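Gukix Publishes Service Procedure for Hand-Held Gripper Tools at Woslow Site

WOSLOW, 8/26/18 – Gukix today released the maintenance procedure it uses for the hand-held gripper tools at its Woslow workspace. The document covers cleaning, jaw alignment and camera checks for a single tool and applies to all units built on the Endar body.

Under the procedure, each tool is taken out of use after 200 grasps. The operator wipes the lens cover, closes the jaws on a gauge block and compares the reading with the value on the tool's card. A difference of more than one step on the gauge sends the tool to the bench, where the jaw pads are replaced and the linkage screws are tightened in a fixed order. Bench service takes 30 minutes. The camera mount is replaced at 700 grasps whether or not it shows play.

"Most of our faults came from the mount," said Shazia Sethi, service lead at Gukix. "A mount that shifts slightly still gives a usable picture, so the fault stays in the recordings until somebody measures it."

Tabletop work with dishes and food, recorded by the tool cameras at Woslow.

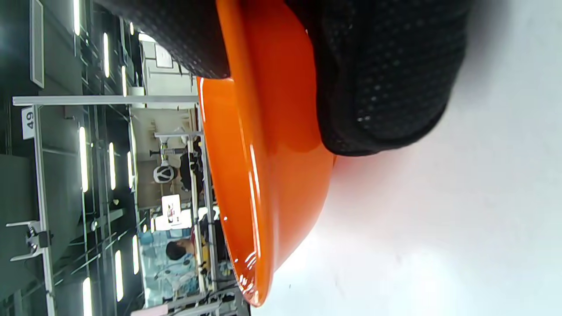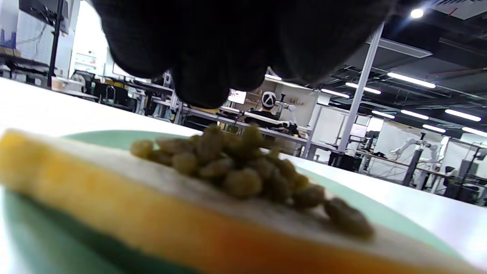
Gloves are checked on the same schedule as the tools. Worn gloves are discarded – they are not washed and reissued.

Ekow Nyarko, who maintains the gauge blocks, will issue a revised tool card in January. Sites using the earlier Lashari body should keep their current cards until then and continue to service the jaws after 15 hours of use.

Contact: Rizwan Jafri, Gukix, Woslow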